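Small Repairs, Written Down: Maintenance Logs for Hotels Under 155 Rooms
Speaker notes, afternoon session

Slide 1. Title
Wait for the doors to close. Say the name of the talk and where I work: the Levico, 40 rooms, in Trevor. Mention that the handout is on the back table and that the log template is on its second page.
Ask for a show of hands. Who keeps a paper log? Who uses software? Who keeps it in their head?

Slide 2. Bathrooms first
Pictures stay up while I talk.

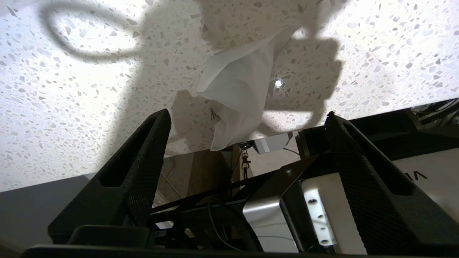
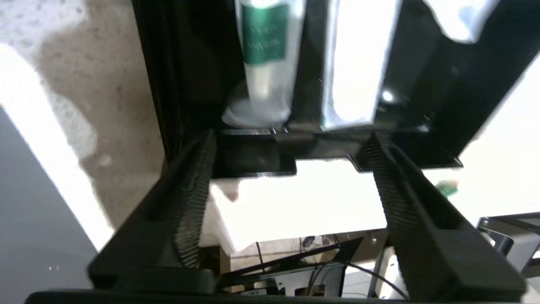
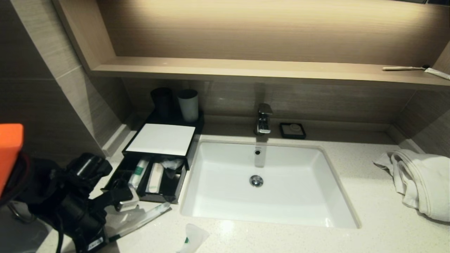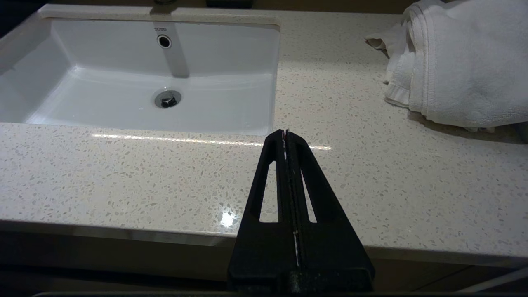
Third picture: vanity with undermount sink, single-lever faucet and a long shelf above.

Most entries in our log come from the bathroom. Slow drains, dripping faucets, failed caulk, fans that hum. The bedroom is a distant second and the hallway hardly shows up at all.
If you only have time to log one part of the room, log this part.

Slide 3. What we did before
One clipboard at the front desk. Housekeeping told the desk, the desk wrote it down, maintenance picked up the sheet in the morning.
Problems with that: handwriting, missing room numbers, and the same drip written up three times by three different people. Sheets were thrown out at the end of the month, so we had no history on any room.
We replaced a fan motor in the same bathroom twice in one year and did not notice until the invoices were side by side. Tell the invoice story here if time allows. Keep it short.

Slide 4. What we do now
We moved to Trekar in August. Any log would do the same job, including a spreadsheet. I am not here to sell software.
Each entry has five fields: room, item, what is wrong, who found it, date closed. We started with eleven fields and people stopped filling them in after a week.
Leave the slide up long enough for people to copy the fields.

Slide 5. Wording of entries
Read the two samples aloud.
"Sink broken, 214."
"214, bathroom sink, drains slowly, water still standing after a minute."
With the second one, the technician brings the right tool on the first trip. With the first one he goes up to look, comes back down, and goes up again. On a property with one elevator that is most of a morning.
We put a short word list on the inside of every housekeeping cart door. Drips, drains slowly, loose, cracked, stained, no power. It is printed in English and Spanish. Pass the sample around.

Slide 6. Closing an entry
The person who fixes it closes it, and nobody else. At first we let the front desk close entries after a phone call and ended up with closed jobs that had not been done.
If a part is on order the entry stays open and the part number goes in the notes. An open entry for six weeks looks bad on the report. Leave it open anyway.

Slide 7. The monthly review
Takes half an hour. We sort by room, then by item. Anything that shows up three times in one room gets looked at for replacement.
Last year this picked out two shower valves and an ice machine line. The ice machine line had a bad fitting behind the wall. We found it before the ceiling below was damaged.
Then sort by item only. That is how we learned that one batch of toilet fill valves was failing across a whole floor.

Slide 8. Cost
The whole change cost us $2,000 in the first year. That covers the subscription, a used tablet for the maintenance shop, and the time we paid staff for training.
Someone will ask about payback. Say plainly that I can't give a clean number. Our spending on outside plumbers went down, but we also had a mild winter with no frozen pipes.
The Eltedora, which is the larger property up the road, did the same thing with a shared spreadsheet and spent nothing except staff hours. Their template is the one on the handout.

Slide 9. Things that did not work
QR codes for guests to report problems. We got restaurant complaints and requests for late checkout.
Photos with every entry. Good idea in principle, but the uploads were slow in the basement and people skipped the whole entry to avoid the photo. Photos are now optional.
A prize for the most entries. We got a lot of entries about burned-out bulbs.

Slide 10. How to start
Pick one floor. Use paper if that is what you have. Keep the sheets.
Run it for 3 months before you change any of the fields.
Give one person the review and put it on their schedule with paid time.

Questions
Likely ones: union rules on who may close a job, how to handle contractors, whether to import old records. On old records my answer is no, start clean. On contractors, we have the technician who lets them in make the entry.
If the projector clock is past 3:40, skip slide 9 and go straight to questions.
Collect the cart door sample before leaving.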